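Project Divdale: Does Sorting a Shared Table by Type Save Any Time?

3. Results

The handbook we started from (the Michailidis method, as our course pack calls it) claims that mixed items should be split by type before anything is put away. We had doubts from the start. Over 12 sessions in May we logged 589 items put away by type and 943 put away in whatever order they came to hand. The by-type sessions felt neater. They were not clearly faster, and our timing was done with a phone, so I would not lean on small differences.

Toys were easy. They have a home, and people agree on it. Tools were worse — two of us had different ideas about where a rotary tool belongs, and 13 items ended the project in a box marked Tukar, our name for "decide later." That box is a weakness in the method, and the handbook skips over it.

4. Mixed tables

The hardest case is a table where play food and tools share the same wood. The "Bushel of Veggies" basket with its toy corn takes care of itself. A blue rotary tool or a lime-green disc with a hole in the middle does not, and calling the disc "miscellaneous" only moves the problem.

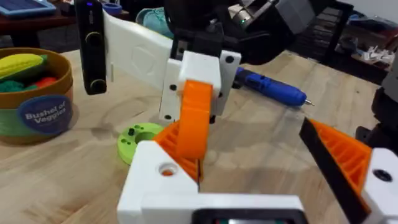

Adebayo Oyelaran, reading our draft, objected that we had blamed the method for our own vague labels, and that a "decide later" box should be emptied at the end of every session. He may be right. We never tested it, and the Didora group, who did empty theirs, kept no times.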